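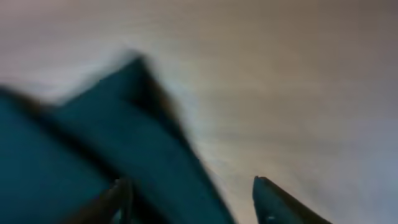

29 Aug 2026 | By Mal-soon Hong

The Hattar Service Medal is a civic award given each January by the town of Hattar to a resident with a record of unpaid local work. It was first given in 2000. The award consists of a bronze medal, a framed certificate and a grant of $200, payable to a charity of the recipient's choice.

Eligibility

Nominees must have lived in Hattar for at least eight years and may not hold elected office. A nomination requires the signatures of two residents who are not related to the nominee. Self-nomination was allowed until the rules were revised, and was then dropped. The medal may be given after death if the nomination was filed while the nominee was alive.

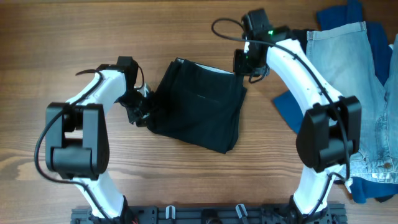 Nominations close at the end of the calendar year. A panel of five, drawn from past recipients, reads the files and votes by secret ballot. A tie is settled by a second ballot between the two leading names. Losing nominations stay open for one further year and then lapse.

Ceremony

The medal is presented at the Clullex Hall, which replaced the smaller Turkmont Rooms as the venue. The recipient's name is read out with a short citation and later cut into a slate panel in the lobby.

Reception

The residency rule has been the main point of dispute. 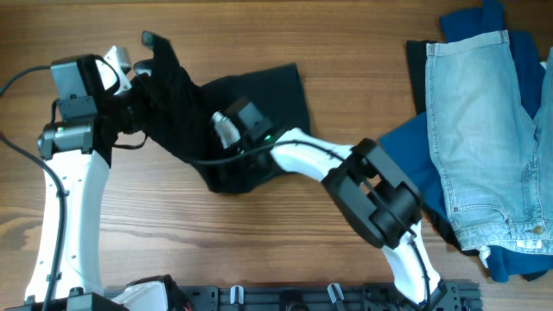 Mal-soon Hong argued in a letter to the town that eight years shuts out newer residents who do much of the weekly work, and proposed a limit of three. The proposal was put to the panel and did not pass.

Filed under: Civic awards, Hattar, Local honors

Related articles
Clullex Hall
Dritow Youth Prize
Turkmont Rooms
List of Hattar Service Medal recipients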